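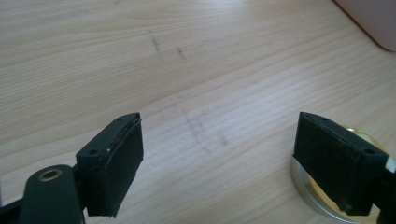 Hand-held gripper with black finger pads, open over the trial table.

Support > Trial bench > Gripper questions

Which grippers are compared at the Tomwood bench?
Two hand-held models are under comparison at present: the Provora and the Brito. Both are tried on the same wooden table with the same set of household objects.

How long is a trial?
Each session lasts 60 minutes. Visitors complete 4 tasks with each gripper and record every dropped or misplaced object on the form provided.

When should finger pads be replaced?
Pads are changed after 200 grasps, or sooner if the grip becomes unreliable. Rough or torn edges should be reported to the bench supervisor – please do not trim them yourself.

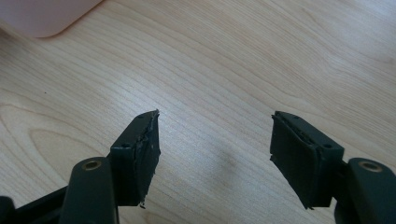 Before each session the fingers must be opened fully and closed three times with nothing between them. If the two sides do not meet evenly, the gripper is set aside and the session is moved to another slot.

May I bring my own controller?
Yes, provided that it has been checked against the Cokby connection list. Checks take place on Wednesday mornings and must be booked beforehand.

Who receives the results?
Completed forms are sent to Silvana Frota, who issues a summary to all participants in May. Individual scores are not published.

This site uses cookies to remember your preferences. Accept | Manage settings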